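**Derkby low-temperature drying trial: interim report, second period**

Prepared for the Portela fund by Elisa Testa. Covers work from the end of the previous report through November.

## Status

The trial is on schedule for the drying runs and behind on the storage tests. Sixteen batches of sliced apple have been dried at the Derkby site, against a plan of 16. Rehydration tests are complete for all of them. Shelf storage began late and will not give usable results before the next report.

## Drying runs

Each batch used fruit from the Stevavwood growers' store, cut to the same thickness and loaded at the same tray density. Half the batches were dried at the standard setting and half at the reduced setting set out in the proposal. Core temperature was logged throughout, and runs were stopped on weight loss instead of elapsed time.

The reduced setting gave better color in every pairing. It also took longer, and the extra time falls mostly at the end of the run, when the surface has already closed and moisture moves slowly out of the slice. Raising the airflow during this stage made little difference. Raising it at the start helped more, and the later batches were run that way.

Two batches were set aside because the door seal on the second cabinet leaked. The moisture readings from those batches were uneven from front to back. The seal was replaced and both batches were repeated, so the count above includes only valid runs.

## Energy use

Total metered consumption for the valid runs was 124 kWh. The reduced setting used less per hour, but the longer runs took back most of the saving. The case for the method therefore rests on product quality more than on energy, and the wording of the final report will need to reflect this. The original proposal put energy first.

Meter readings from the first period included the lighting circuit. They have been corrected in the data file, with the old values kept in a separate column.

## Storage tests

Storage was due to start in September. The humidity chamber at Morkberg was occupied by another project and was released nearly 8 weeks late. Samples are now in the chamber in sealed and unsealed form. Water activity is being measured at fixed intervals, and the first readings are within the range expected for both forms.

No change to the end date is requested. The final set of storage readings will fall inside the last reporting period, with less time for analysis than planned.

## Spending

Spending is below the forecast for the period. The difference is the chamber fee, which moves to the next period along with the tests. The seal was bought from the maintenance line. No transfer between budget lines is needed.

## Next period

- Continue storage readings at Morkberg
- Run pear slices at both settings, using the revised airflow
- Send retained apple samples for color measurement by an outside laboratory
- Draft the method note for small producers

One decision is needed from the fund. The method note was planned for growers who own a cabinet dryer, but most of those asked at Stevavwood use shared equipment with fixed settings. We propose adding a short section for them.

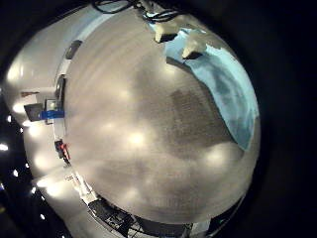
Portela's reply agreed to the extra section, provided it stays within the existing page limit, and asked that the pear results be reported per batch, with the drying curves attached. It also asked for the corrected meter readings to be sent ahead of the next report.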